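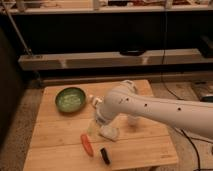

Dados > Rajan > Objetos de mesa > LEIA-ME

Rajan, objetos pequenos sobre tampo de madeira clara. São 700 registros, dos quais 558 têm rótulo revisado. O resto veio da Indumel com nomes em que eu não confiaria: "legume", "coisa branca", "tubo?".

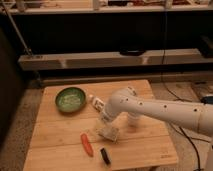
Os rótulos de categoria são a parte fraca. Quem anotou quis nomes de cozinha para tudo, e a planilha diz "cenoura" sem ressalva. A peça alongada vermelho-alaranjada, deitada na diagonal perto da frente da mesa, tanto pode ser cenoura de brinquedo quanto pimentão. A tigela verde de borda mais escura não deu discussão.

A versão Druvent promete 100% de concordância entre anotadores. Conferi 10 registros e duvido. Use "objeto alongado" até sair a revisão de outubro.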